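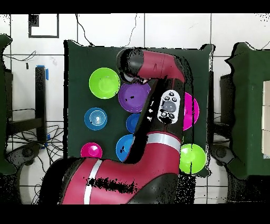
Opinion | Buying and Suppliers

A catalog should say less

Every week I receive a catalog for pipe fittings, and every page promises "superior quality." I do not know what to do with this word. Last April I needed 800 gaskets and asked Iltex and Farouk for one number, the working pressure. Iltex answered in 3 days – Farouk sent me a brochure of 114 pages. I bought from Iltex, although they were more expensive. Please, print the number first.

Adeel Kakakhel

Print this page | E-mail this page

© Norumow | Contact | Back to top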